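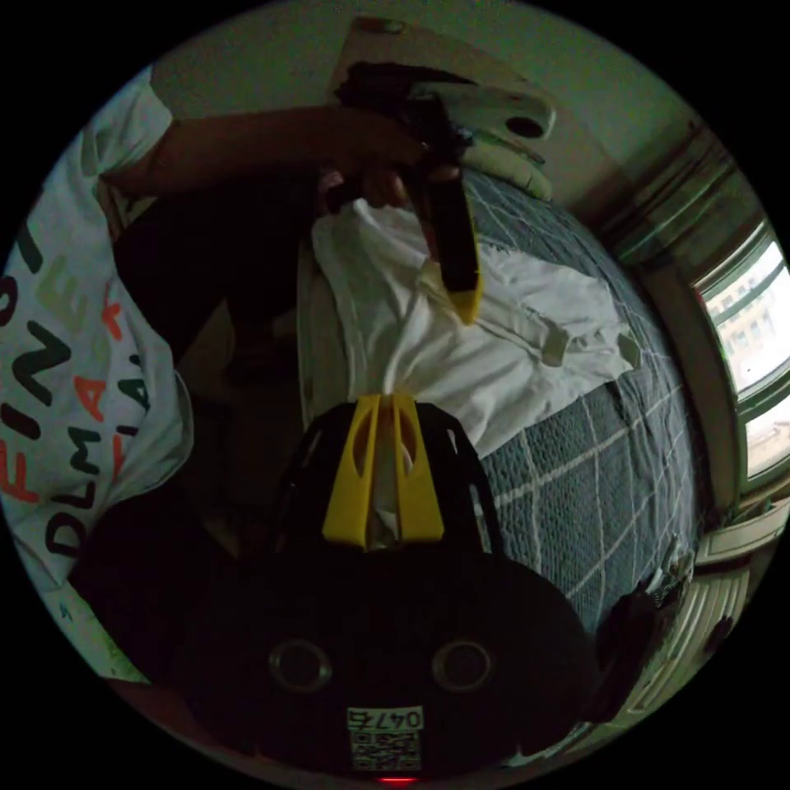 Vol. 3, No. 5

FILED UNDER: Out & About / Trade Fairs

I went to the Janomer textile fair on Thu 13 February with a list of questions and came home with most of them still on it. The press pack promised "the end of the throwaway T-shirt." I have heard that before, usually from people selling T-shirts.

The hall is out past the freight yard, and the free shuttle was not running by the time I needed it. Entry was 5 dollars, which they don't mention until you reach the desk. The organizers say 345 exhibitors took part. Maybe so, if you count the coffee carts.

The biggest crowd was at the Tavares stand, where a salesman was explaining a cotton blend that will supposedly outlast anything in your closet. I asked how it had been tested. He said 3,044 washes. I asked at what temperature, and with what detergent, and he gave me a brochure. The brochure had a meadow on the cover and no temperature in it.

Plivitz does printed shirts and bags, mostly for events, and I will say the printing looked sharp. My trouble is with the bags.
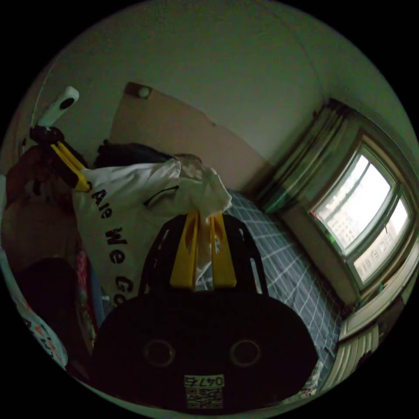

Every stand gave you one. By lunch I had three over my arm, and I had turned down more than that. A cloth bag only makes sense if it gets used for years, and I doubt many of Thursday's got past the back seat of a car. When I put this to the woman at Plivitz she told me customers "love a tote." I'm sure they do. I have a drawer full of love at home.

The one talk worth the bus fare was by Celeste Esteves of Unbridge, a small repair and resale outfit. She had no slides. She talked about seams, and how a shirt with a decent shoulder seam can be fixed cheaply while a badly sewn one costs more to mend than to replace. She also admitted that her company loses money on anything under a certain price and hasn't worked out what to do about it. I trusted her more for that than I trusted anything printed in green ink.

Question time was cut short so a fashion show could start. I skipped it and ate a bad sandwich.

They are doing it all again in September, in the same hall. I'd go for another talk like hers, if they print the shuttle times first.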